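3.2 Aufnahme der Demonstrationen
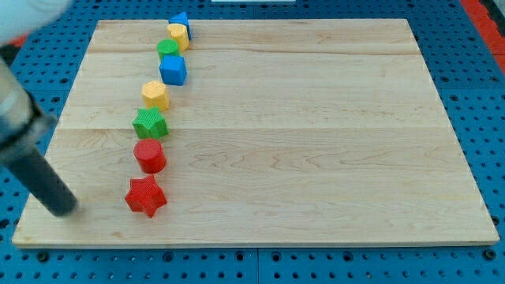

Abbildung 3: Arbeitsfläche mit farbigen Blöcken auf dem Holzbrett; links der Roboterarm mit schwarzem zylindrischem Werkzeugende.

Alle Demonstrationen wurden am selben Aufbau aufgezeichnet. Als Arbeitsfläche dient ein helles Holzbrett, das auf einer blauen Lochplatte liegt (Abbildung 3). Der Arm greift die Blöcke nicht. Er bewegt sie ausschließlich durch Schieben mit dem zylindrischen Werkzeugende, dessen Höhe über dem Brett während einer Episode konstant gehalten wird. Der Aktionsraum reduziert sich damit auf die Geschwindigkeit des Werkzeugs in der Ebene. Kippbewegungen der Blöcke traten bei der gewählten Höhe nur vereinzelt auf; betroffene Episoden wurden abgebrochen und nicht in den Datensatz übernommen.

Die Objekte unterscheiden sich in Farbe und Form, darunter Zylinder, Sterne, ein Würfel und ein dreieckiges Prisma. Da jede der vier Farben zweimal vorkommt, reicht eine Farbangabe allein zur Auswahl eines Blocks nicht aus. Die Anweisungen nennen deshalb stets Farbe und Form, etwa »Schiebe den roten Stern neben den roten Zylinder«. Eine zweite Gruppe von Anweisungen beschreibt die Anordnung mehrerer Blöcke, zum Beispiel eine Linie, die von der hinteren Kante des Bretts nach vorne links verläuft. Bei diesen Aufgaben wurde keine Reihenfolge der Farben vorgegeben. Leichte Krümmungen der Linie und ungleiche Abstände zwischen den Blöcken galten als zulässig.

Wir verglichen zwei Arten der Vorführung. Bei der Fernsteuerung bewegte die bedienende Person ein Eingabegerät mit zwei Freiheitsgraden, dessen Auslenkung die Software Kaselex in Geschwindigkeitsvorgaben umsetzte. Bei der Handführung wurde der Arm nachgiebig geschaltet und direkt am oberen Segment geführt. Kaselex zeichnete in beiden Fällen die Werkzeugposition, die Kamerabilder und den Text der Anweisung auf. Für die Handführung wurden die Geschwindigkeiten nachträglich aus den Positionen berechnet und geglättet. Bildabschnitte, in denen die Hand der führenden Person Blöcke verdeckte, blieben im Datensatz, wurden aber markiert.

Die Vorführungen übernahmen 5 Personen, von denen 3 zuvor noch nicht mit einem Roboterarm gearbeitet hatten. Vor der ersten Aufzeichnung übte jede Person beide Verfahren ohne Protokollierung. Insgesamt liegen 1.195 gültige Episoden vor, davon 500 aus der Handführung und 695 aus der Fernsteuerung. Eine Episode begann mit dem Verlesen der Anweisung und endete, sobald die bedienende Person die Aufgabe als erledigt meldete. Dilruba Saha und Toon Maes prüften anschließend unabhängig voneinander anhand der Kamerabilder, ob die Endanordnung der Anweisung entsprach. Bei abweichendem Urteil entschied Marloes Van der Linden.

Die Ausgangslage der Blöcke wurde vor jeder Episode neu hergestellt. In einem ersten Durchgang im Mai geschah dies von Hand nach freiem Ermessen, was zu einer Häufung der Blöcke in der Brettmitte führte. Für die hier ausgewerteten Daten gab ein Zufallsgenerator die Positionen vor. Lagen zwei Positionen so dicht beieinander, dass das Werkzeug nicht dazwischen passte, wurde neu gezogen. Die Episoden des ersten Durchgangs sind in den oben genannten Zahlen nicht enthalten.

Als schwierig erwiesen sich in beiden Verfahren die sternförmigen Blöcke. Trifft das Werkzeug eine Spitze seitlich, dreht sich der Block, bevor er sich in Schubrichtung bewegt. Geübte Personen setzten das Werkzeug bevorzugt zwischen zwei Spitzen an und korrigierten mit kurzen Stößen. Diese Korrekturen wurden nicht aus den Aufzeichnungen entfernt. Ihr Einfluss auf das gelernte Verhalten wird in Abschnitt 4.1 getrennt für Fernsteuerung und Handführung untersucht.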